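Rocío Herrero had the kettle on before I'd found somewhere to put my coat, and we were ten minutes into her grandmother's recipes before I remembered to start recording. She has run the mending evenings in Broddale for nine years now, and she talks the way she sews, fast and without looking down!

"I was terrible at it," she told me, when I asked how she started. "My first hem came out so crooked that my sister wore the skirt backwards to hide it." 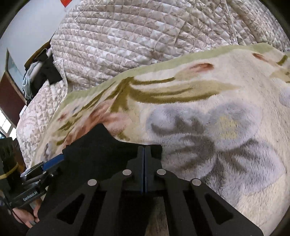
She learned properly from Yeshi Degefa, who had a tailoring shop called Leser over by the old bus station (I used to walk past it on my way to school and never once went in, which I regret). Yeshi made her unpick everything. "Two whole months of unpicking," Rocío said. "I dreamed about thread."

I wondered whether people still want to learn, with new clothes as cheap as they are. She laughed at me a little. Last April they had to borrow chairs from the church next door, and six people still ended up sitting on the stairs with their sewing in their laps.

"They come in with one pair of pants they love," she said. "The knees are gone, the zipper's gone, and they won't hear of throwing them out. I get that. I'm the same with coats."

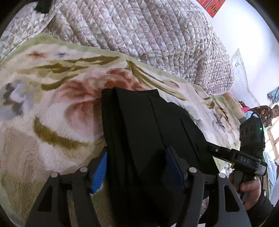 I asked what she tells beginners, and she said buy decent needles and sit by a window. Black thread on black cloth after dinner is a headache waiting to happen, she says, and she saves all her dark mending for the morning. Then she spotted the loose button on my cuff and held out her hand for the shirt. I did the rest of the interview in a borrowed cardigan.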